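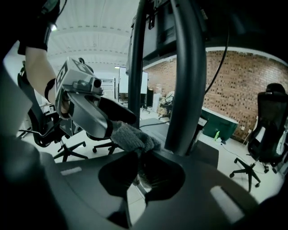 Autumn has been a busy stretch for the Findudach project, and as it's been a while since we wrote anything longer than a line about it (sorry, the June issue was very full!), we thought we'd catch everybody up on soft things.

Cloth is a headache for robots. A mug stays mug-shaped wherever you set it down, but a sock or a rag lands differently every single time, and a policy trained on one neat pile will fall apart on the next. So the Ilteo group has been teaching by hand, with people wearing out their wrists on hand-held grippers, each with its own marker panel, so that the path of both hands can be recovered afterward and passed along to the learning side. We collected 143 demonstrations of picking up and handing over crumpled fabric, and kept every fumble in the set. 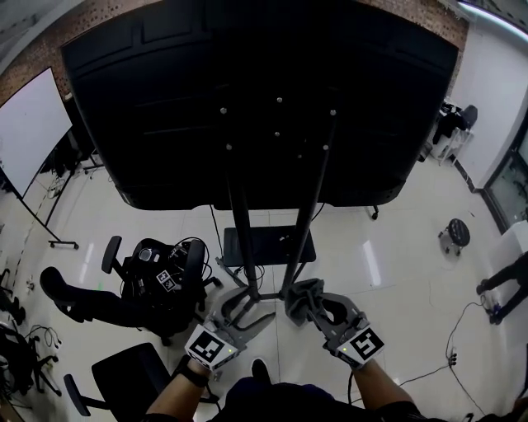
The part we're happiest about is what the fumbles did for us. Trained on the clean runs alone, the Solis policy managed 12 good handovers in 16 tries on cloth it hadn't met before. With the messy runs added back in, it got all 16, and we went home very pleased with ourselves! It's a small test, of course, and thick knits still slow it down.

Next up is a longer run of 72 trials with both arms moving at once, which Qureshi has kindly agreed to fund. We'll be showing early results at the open afternoon on 28th November, so do come by, and bring an odd sock if you have one to spare.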